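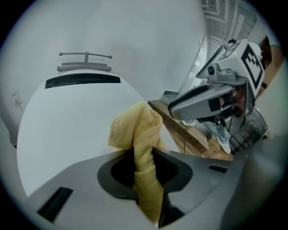
*Yellow terry towel, white toaster with the warming rack fitted.*

23 Mar 2024

Second entry on kitchen textiles. The first dealt with sponges and is still being argued over in the comments. This one is limited to terry towels used on the outside of small appliances, mainly the toaster, which gets wiped more than anything else on the counter and usually with the wrong cloth.

The toaster has a white shell with no flat faces to speak of. That matters. A flat-weave towel folded into a pad touches a curved surface along one strip and slides over the rest. Terry has loops, and the loops give enough to follow the curve. I bunch the towel loosely and let it take the shape of the housing, then wipe from the slot down toward the base. Wiping upward pushes crumbs into the slot, where they burn on the next cycle.

Procedure, in order:

1. Unplug. Wait 20 minutes after the last use.
2. Lift off the warming rack if yours detaches. Mine is a Kerkberg part and does; the rack on my old Plosia did not, and I cleaned under it with a folded corner of the towel.
3. Empty the crumb tray over the sink.
4. Dry pass over the whole shell, including the rim of the slot.
5. Damp pass on the shell only. Wring the towel until it stops dripping, then wring it again.
6. Second dry pass with the other half of the towel.

The rack takes longer than it should. Crumbs collect at the foot of the post and around the knobs at the ends of the bar. Pull a single thickness of towel around each knob and turn it once. A brush is faster but scatters the crumbs over the counter.

On towel size: I bought a pack from Clovden last July and have washed them 22 times, warm, no softener. Softener coats the loops and the towel starts to smear. They shed heavily for the first few washes and then settled. The weight is fine for this job. Heavier towels hold too much water and are tiring to wring.

The weak point is the edge stitching. Once one end of a thread works free it catches on anything with a corner, such as a rack, a drawer pull or a cabinet hinge. Pulling it makes the problem worse – the loops next to it come out as well. Trim it close with scissors before the next wash.
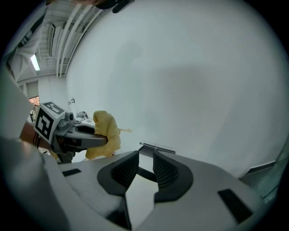
Kinoshita disagreed with the trimming advice when I posted a draft of this. Cutting the thread only buys you a month, and the hem will open from the same spot. Run a few stitches over the end by hand, knot it on the back, and then cut. I've had towels last years that way.

Fair point, and I have started doing it on the ones that go near the rack. For towels that only see the counter I still use scissors.

Storage: hang them, do not stack them damp. I allow one towel per appliance per week, and it goes in the wash sooner if the damp pass leaves streaks. Streaks on a white shell are hard to see straight on. Look along the surface from the side with the counter light on.

Next entry is the kettle, which has limescale and needs a different cloth.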